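Gurkis Student Automation Project
Progress report to the Sundaram Fund, second period
Prepared by Ashwin Palaniappan, project supervisor

1. Summary

The project teaches a student group to program robot arms for simple bench chemistry. Work in this period moved from plastic blocks to glassware. Of the 40 taught sessions in the plan, 36 have been held. Spending is within the agreed budget, apart from the item noted in section 4.

2. Work carried out

The bench task was fixed in June. The arm must hold a piece of glassware and bring it to a funnel set in a round-bottom flask. The flask sits in a cork ring. Students write the approach path, set the grip force and record each attempt in the shared log.
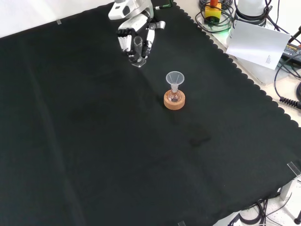
The log now holds 937 attempts, entered by the students in pairs. Early entries were inconsistent in how a failed grip was recorded, so a single form was brought in and the older entries were recoded by hand. The Zistix planning software was updated once during the period. Two sessions were lost to reinstalling it.

3. Results

A grip counts as good if the glass is held without slipping until the arm reaches its stop point above the funnel. By this measure, 78 per cent of attempts in the latest block of sessions were good. Most failures came from a poor starting angle of the fingers.
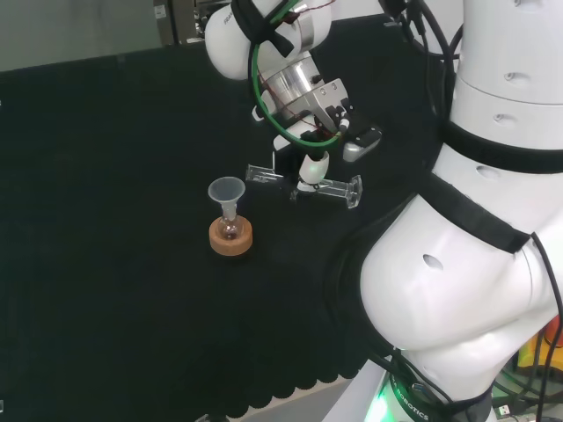 Figure 1. Glass piece held level in the gripper, with the funnel and flask on the cork ring.

Pouring has not been assessed. The students have written a first version of the tilt movement, which has been run in simulation only.

4. Problems and changes

Glassware breakage was higher than planned and the consumables line is overspent. We ask to move the unspent travel money to cover it. The visit to Oltemgate has been put back to the next period at the host's request. 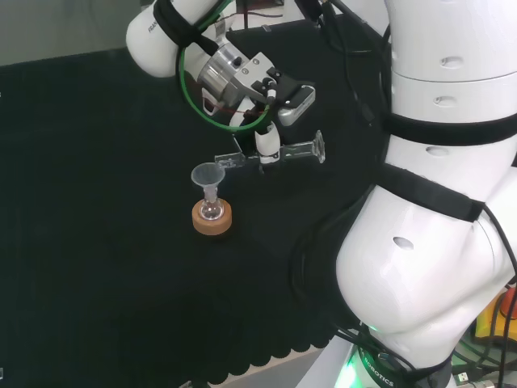 Figure 2. Glass tube in the gripper, flared end to the right.

5. Next period

The remaining four sessions will cover the tilt movement and a short written test. Each pair will hand in its code with a one-page account of its failures. The final log will be sent to the Fund with the closing accounts.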